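Two hands are harder than one

Hello again from the back half of the Ollstead building, where the coffee is bad and the robots are (mostly) behaving. Nasrin Shirazi asked me for a few paragraphs on the two-handed work for this newsletter, so here goes, and she can cut whatever she likes.

If you read my piece in the spring issue, you'll remember we were stuck. We'd been teaching the arms by demonstration, meaning a person does the job through the robot and the software learns to copy it, and it was going fine as long as each hand had its own job. Left hand holds the box, right hand takes the lid off, everybody's happy. But when both hands had to go for the same small thing at the same moment, they fought. One would get there a hair early and nudge the thing sideways, and then the other would close on nothing much. I watched that for most of a month and I can still see it when I shut my eyes!

What Unnur Hedegaard suggested was pretty simple. We had been training the system to predict where each hand should go, measured from its own shoulder. She wanted it to predict where each hand should be compared with the object, and then, as a second step, compared with the other hand. So the left hand always has an idea of how far it is from the right one, and if one side lags, the other waits for it. We call this version Wunum, after a long lunch in which all the better names got voted down.

We collected 21 new demonstrations for it, which is tiny by our standards (the old version had a great big pile of them), and I did most of those myself, so any odd habits it has are mine. The approach is the part I care about most. Both hands come in low from either side, the fingers go over the top, the thumbs come around underneath, and you end up with a loose ring before anything gets squeezed.

That ring matters more than I expected. With the old method the hands would grab as soon as they were near, and a small round part would just skate off across the wood. Now there's a little pause built in while the gap evens out on both sides, and only then do the fingers close. 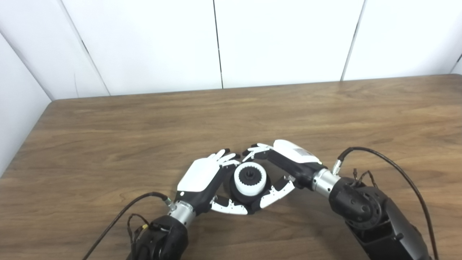 We tried it with 3 different parts, and it handled 2 of them well enough that I stopped hovering over the stop button. The third is a thin flat ring that still gives us grief, and I think the fingertips are simply too fat for it. Unnur thinks it's my demonstrations. We have a lunch riding on that one.

Next up is turning a part once it's held, one hand steady and the other twisting, and then the whole setup goes over to Arnham in July so the folks there can try to break it. If you want to have a go at the controls before then, come by after 2 and bring your own coffee.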